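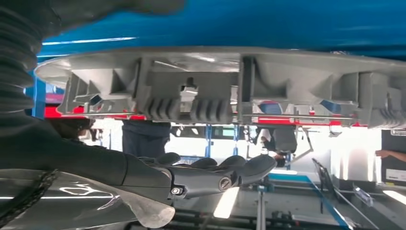
The vehicle from beneath: grey moulding, red rail.

Home Stories Archive Submit Contact

Statement Regarding the Wu Vehicle

The following is submitted by the Assessor at the request of the Office of Bequests, Iltden. It concerns the blue vehicle offered to the Office under the will of the late Mr. Wu, formerly of the Plareck works, and it replaces the form lodged in March, which was returned to the undersigned as incomplete.

The form was returned on account of Section Nine. Section Nine asks the Assessor to state the condition of the article. The undersigned had written "see me."

The vehicle is held at the Hesano rooms, on the carpeted level. The Office has asked twice why a vehicle should be kept on carpet. Mr. Wu's will required that it be kept indoors, at the level of the street, in a room "where a person could lie down in decent clothes." The Hesano rooms were the only premises in Iltden that met all of these terms, and the lease was signed on the Office's behalf by Mr. Wen-hsiung Cheng, who did not inspect the floor.

The undersigned attended at ten in the morning. Also present was Ms. Ya-wen Wu, daughter of the deceased, who had been advised that she was not required to attend and who brought her own cushion.

The procedure for vehicles is to begin with the exterior panels. Ms. Wu asked that the inspection begin underneath. She said that her father had never cared for the top of it. As the procedure does not forbid this, the undersigned lay down.

The body is blue and the paint has been carried down to the underside, where it is as glossy as one would expect to find on a door. Beneath it sits a broad grey plastic moulding, full of pockets and ribs, with a thin metal rod running below and a long red rail behind. Ms. Wu lay down a short distance away and named the parts as her father had named them. The ribbed sections were the radiators, although they are not radiators. The pockets were the flats. She could recall which of her aunts had lived in which.

The undersigned asked whether these were terms in use at Plareck. Ms. Wu said that they were terms in use at supper.

It appears from her account that Mr. Wu spent his working life on the moulding and on nothing else. Plareck assigned him to it as a junior draughtsman and did not reassign him. His drawing for it, numbered 674, went through a great many revisions, and the family's holidays were arranged in the gaps between them. When the children asked which part of the vehicle was his, he would tell them that it could not be seen from any place where a person would ordinarily stand. Ms. Wu had taken this, as a child, to mean that he had not been given a part. She had told a teacher so. The teacher, Mrs. Mei-kuen Wei, had raised it with Mr. Wu at an interview, kindly, and he had gone home without his hat.

Ms. Wu reported this without any change in her voice. The undersigned recorded it at the time under "Other Markings," there being no better heading.
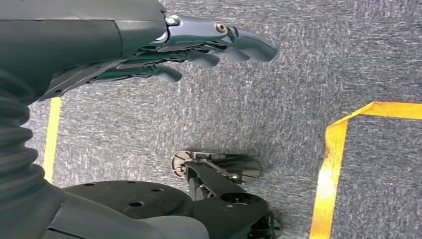
The carpet, Hesano rooms, with the black plate.

The matter of the carpet should be dealt with at this point. It is grey and speckled and its pile is short. On the day in question a round black plate with holes through it was lying flat at floor level, and the undersigned noted it from the position already described. The Office has since asked whether the plate forms part of the bequest. It is not named in the will, Ms. Wu made no claim to it, and it has been left off the schedule.

Small articles dropped on this carpet are not easily recovered. The undersigned lost a pencil there and completed the notes with one lent by Ms. Wu, stamped with the number 924. This had been her father's employee number. Every pencil issued to him had carried it, and on his retirement he was permitted to keep the box.

At eleven the undersigned remarked that the upper surfaces had yet to be examined. Ms. Wu said there was no hurry, as she had driven a long way - she had come by the lake road, with the ferry not yet running - and asked whether she might be told, by somebody whose profession it was, if the work was good.

The Assessor is not permitted to give opinions to members of the public. Rule 20 is clear on the point, and the undersigned helped to draft it. The undersigned therefore explained that the Office determines condition, and that the quality of the original design falls outside its remit. Ms. Wu said that she understood. She continued to look up at the moulding, and so did the undersigned, for what the attendance sheet gives as around 60 minutes.

In that period the following was observed. No wall of the moulding had been left at an angle that did not serve the wall beside it. The flange finished in a rounded end, where a square one would have been cheaper. Near the centre there was a block with a small notch in its lower edge, and the undersigned, having tried several explanations for the notch, asked.

"It's so the man fitting it wouldn't skin his knuckles," said Ms. Wu. "He got letters about it. Plareck wanted it out."

The undersigned then gave an opinion. It was given aloud and at some length, and it is acknowledged to be a breach of the rule. The Deputy Registrar, Ms. Pui-shan Tsao, has been informed separately and has asked that the wording not be repeated in a document that may be requested by the public.

The exterior panels were not examined. The Office may wish to send another assessor for that purpose. In the meantime Section Nine has been completed as follows: Condition, good. Seen from below.

The pencil has not been returned. Ms. Wu was offered it at the door and told the undersigned that there were plenty left.

Respectfully submitted,
Iqra Mirani
Assessor, Office of Bequests, Iltden

Comments

gravelroad: The hat got me. My dad did door seals for most of his career and I don't think I ever asked him a thing about it.

Tamsin P.: Enjoyed this, though I wanted to know what she said under there! I suppose that's the point of Ms. Tsao.

oldferryman: Lake road in March is no joke. Good story.

gravelroad: @Tamsin P. I think it's better left out. I did wonder if the other assessor ever got sent.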